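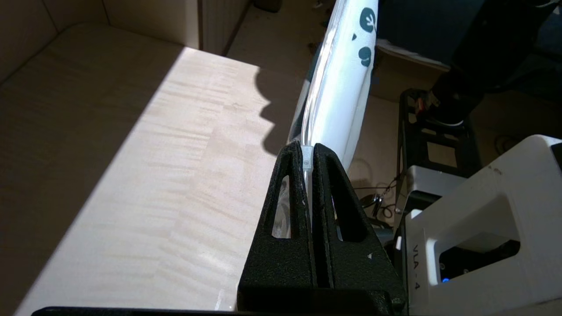 We stopped using the dishwasher in June. It was a Jesell, it came with the house, and it had been leaving a puddle under the left corner for most of the spring. I had it pulled out twice and changed the door seal once. The third time the repairman came he wrote 1,000 on the back of his card, which was the price of a pump, a new base pan and his time, and I thanked him and turned the water off to it.

The plan was to buy another one right away. We haven't yet. I've been washing by hand for long enough now to have opinions on it, and a couple of people have asked how it's going, so I'm putting it all in one place.

First, the setup. We have a double sink, and for years one side of it was where things got dumped on the way to the machine. That had to stop the first night. If the right side is full of pans you have nowhere to rinse, and you end up moving every wet thing twice. The rule in our house now is that the right side stays clear. Dirty dishes go on the counter to the left, scraped, plates in one stack, glasses in front of them. It looks worse than a sink full of dishes because you can see all of it, and my husband complained about that for a week. He has come around, mostly by doing it his own way when I'm out.

I use a plastic tub in the left side instead of filling the sink itself. My grandmother did this and I never understood why. The tub is smaller, so it takes less water, and when the water gets dirty you can tip it out without losing the stopper. Ours cost very little and has a chip in the handle already.

The order is the one everybody's mother taught them. Glasses, then silverware, then plates and bowls, then lids and plastic containers, then pans. I tried skipping it. I washed a lasagna dish first because it was in the way, and every glass after that had a film on it. So now the glasses go first even if there are only two.

Plastic is the hardest part. I did not expect that. A greasy plate comes clean in one pass with hot water, and a greasy plastic container needs two, sometimes three, and still feels slick. What has helped is wiping it out with a paper towel before it goes near the water. Lids with a groove around the edge need an old toothbrush. Ours lives in a cup next to the soap, and I have put tape on the handle so it doesn't wander back to the bathroom. If a lid has a seal that comes out, take it out every time. I left one in for two weeks and I won't describe it.

We also had far too much plastic, as it happens. With the dishwasher running every night I never noticed, because whatever we used just came back clean. Washing by hand, I started to see the same six or seven things over and over and never the rest. I took everything out of that cabinet one afternoon. There were 46 lids and 30 containers, and a good number of the lids didn't belong to any of them. I kept what matched and what we use. The orphan lids went in the recycling, apart from one I put under a plant.

The plates got the same treatment, though less of it went out the door. We have two sets. One is the everyday set, white, from Kaijage, and the other was a wedding present that has a gold line on it and was never allowed in the dishwasher. Since everything is washed by hand now, there is no reason to save the good ones. We've eaten off them all summer. One has broken so far and I minded less than I thought I would.

Drying took me a while to figure out. I started with a wooden rack that folds flat, and it turned gray at the feet within a couple of weeks, and then it smelled. I now use a wire one from Modix with a tray under it. The tray is supposed to drain into the sink but it doesn't, because our counter slopes very slightly the wrong way. I put a folded dishcloth under the back edge and that took care of it. Plates stand up in the back row, bowls lean in the front, and pans get dried with a towel straight away because they take up the whole rack otherwise. I don't dry the rest. My sister dries everything and puts it away before she'll sit down, and she's welcome to do that at her house.

For towels, old flour sack ones are the best I've used. Thick terry leaves lint on glasses. I have ten and they go in with the whites.

Soap: I've been through three bottles. The cheap store brand was fine on glasses and useless on bacon pans. The Jestard one works and smells strongly of a pine tree. The third is what I grew up with and I've gone back to it. I use less than I did at the start. For a while I was squirting it on the sponge for every single item, and my hands cracked across the knuckles. Now one squirt goes in the tub and one on the sponge when I get to the pans. I wear gloves for the pans too. Buy them one size larger than you think, or you'll be fighting to get them off with wet hands while the phone rings.

About the water bill, which is what my brother-in-law wanted to know. I can't tell you much. The meter read 2,471 when I shut the machine off, and I wrote that on the calendar intending to compare, and then we filled a wading pool for the kids next door and watered the tomatoes through a dry spell. I'd need a winter month to say anything sensible. The electric bill was a little lower, but we were also away for part of that period.

Time is easier. A normal dinner for the four of us is about as long as one side of a record, and I know this because I've been playing records while I do it. Breakfast is nothing. Holidays are going to be a different matter, and I expect I'll be short with people.

There are things I miss. I miss hiding dishes. When someone came to the door we used to be able to shove everything in and close it, and now there's the stack on the counter for the neighbors to look at. I miss the top rack for water bottles, which are miserable to do by hand even with the long brush. And I miss not having to think about it at ten at night.

On the other side, I always know where the good knife is. The kids have learned to rinse a bowl. My son washes on the nights I cook, and he talks more standing next to me at the sink than he does at the table. He's fifteen so I take what I can get.

The old machine is still sitting in its slot with the water off. We keep the roasting pans in it. If we do replace it, it'll be after the floor is fixed, because the boards under that left corner have gone soft and there's no sense putting something new on top of them. I have one quote on the floor and am waiting on a second.

Comments

Carla Hakim
We did the same when ours quit and lasted four months. The holidays were what ended it. Good tip on the paper towel for plastic, I'd been using way too much soap on mine.

Timo Brandes
Check the joist under those soft boards before you let anyone quote just the flooring. Ours was bad a good foot further than the stain.

Sofia Manolakis
Which long brush do you have for bottles? Mine has bristles that fold over and never reach the bottom.

Wycliffe Mosoti
Baking soda and hot water overnight for the slick containers. Works on tomato stains a little bit too.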